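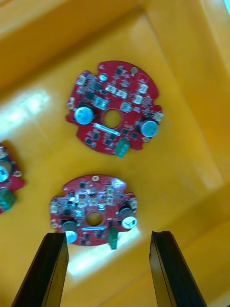

Round red boards in the yellow tray, from the gripper's point of view.

I've had the Workport hand-guiding kit on my bench since December and I'm properly fond of it! You hold the handle, move the arm through the job yourself, and it saves the whole thing as a take (up to 200 per project). If you'd sooner sit down, the remote does the same – lovely for fiddly parts like boards and solenoids.
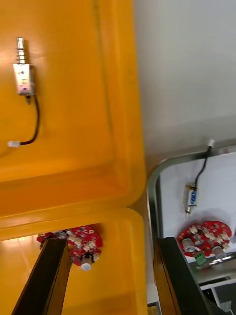
I usually record four takes before I let it have a go alone. The handle fits Balteo and Cendton arms, and spare grips are order code 231.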